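**Cleaning a green conveyor belt without making it slippery?**

I've taken over looking after a short packing line in our shared workshop, and the belt is bugging me. It's dark green, and under the ceiling lights any dull patch jumps right out. I've been wiping it with warm water and a drop of dish soap, but the dust comes back by the afternoon. Is there something better — and do I need to take the side rails off to do the edges? 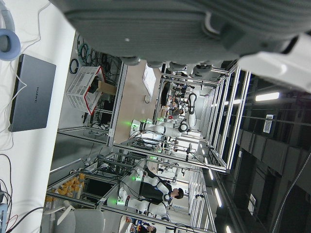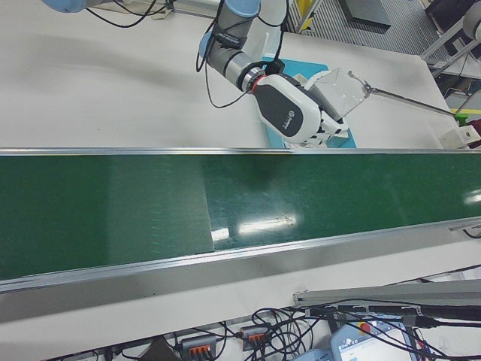
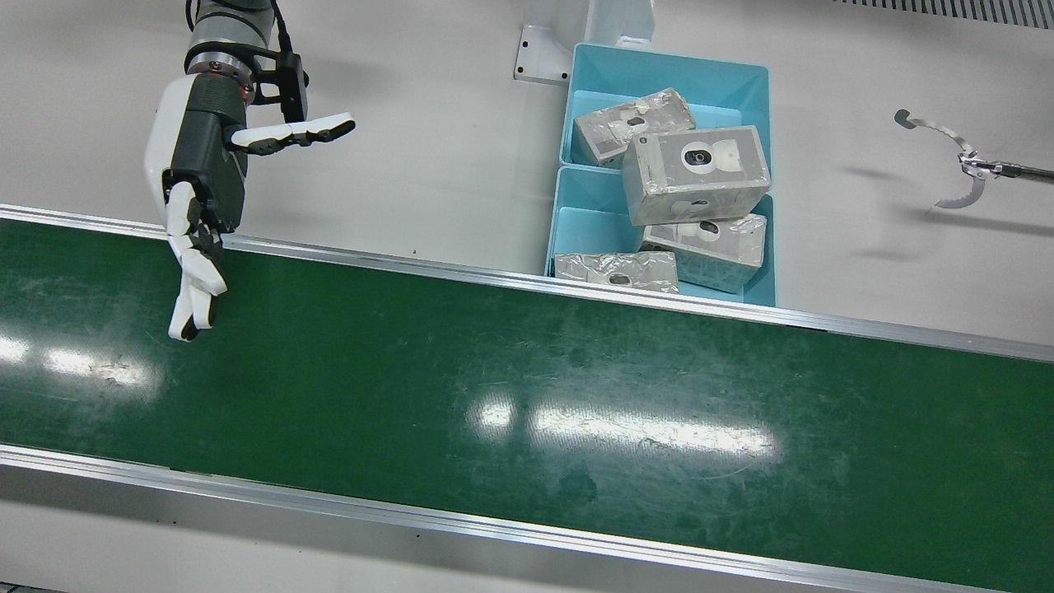 Hedvig Granström

Leave the rails on! I ran a belt like yours for 7 years at Clorgate and only ever pulled them when we swapped the belt. Wrap a damp cloth around a plastic scraper, slide it along the gap, and do it with the power off (please). Skip anything with silicone or wax in it, or your bags will slide all over the place.

**Wilma Nijs**

Agree on the silicone. I go over mine dry with a soft brush first, then damp, and let it sit 20 minutes before I start it up. Dust on ours came mostly from cardboard, so we cut boxes open in the hallway now.

**Flondier**

just use a leaf blower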